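Why Are Roads Gray? (And Other Things to Ask While Walking on One)

By Geetha Kartha
Last updated: Feb 19, 2024
Print this page | E-mail to a friend
14 shares | 3 comments

You have probably stood on asphalt today. You may have dropped a sandwich on it. Most people give it very little thought until they fall over on it, and by then they are thinking about their knees.

So what is it? Asphalt is mostly stones. There are big ones, small ones and some that are hardly more than dust, all mixed together and stuck with a thick black goo called bitumen. (Say BITCH-uh-min quickly and a teacher will look at you. Say "bih-TYOO-mun" and you will be fine.) Bitumen usually comes from crude oil, the same stuff that gasoline is made from. When it is cold, it is stiff. When it is hot, it is runny and sticky, like syrup that has decided to smell bad.

To make a road, workers heat the goo and the stones together and tip the mixture into a truck. Then they have to hurry. A machine spreads the mix out flat, and a heavy roller squashes it down before it cools. My neighbor Jairo Cuadros drove a roller for the town of Kotian and says the top speed was slower than his grandmother. She walked next to him once to prove it.

Black, then gray

New asphalt is very black. Old asphalt is gray. It hasn't been painted, and it isn't dirty either, or at least that isn't the main reason. Air and sunlight change the bitumen on top, and tires and shoes rub it away. Then the stones underneath start to show, and lots of stones are gray. A road goes gray a bit like a grown-up does, except that the road doesn't complain in the bathroom mirror.

Why is it hot?

Dark things soak up sunlight and turn it into heat. Pale things bounce more of it away. Put one bare foot on a sunny sidewalk and the other on a sunny blacktop and you will find this out faster than you wanted to. Better still, use the back of your hand, and ask a grown-up first. Dogs can't ask for shoes, so on hot days walk them on the grass.

Green edges

Hedges do a lot of work beside a road for something that just stands there. They throw shade, they slow down the wind and their leaves catch some of the dust. Birds like the middle of a thick one, where cats have trouble following. The side facing the sun often looks like a different plant from the bottom, as with the hedge along this stretch of asphalt, where the front leaves are light green and the parts down near the pavement are in shadow. Leaves are greedy for light, and the ones in front get served first.

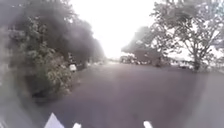 Where does the rain go?

Good question, and one your socks would like answered. Most roads are built a little higher in the middle than at the sides. It is hard to see when you are standing up. Roll a marble on an empty driveway (not a road, please) and watch which way it goes. Rain does the same thing and runs off toward the edge, where there may be a drain, a ditch or your left shoe.

If water gets into a crack and freezes, it takes up more room and pushes the crack wider. Do that all winter, drive a few trucks over it, and you have a pothole. February is a fine month for potholes.

Try it: Find 2 flat stones, a dark one and a pale one. Leave them in the sun for an hour, then touch each one lightly. Write down which is warmer. If it rains, write that down instead and go have a snack.

Print this page | E-mail to a friend
3 comments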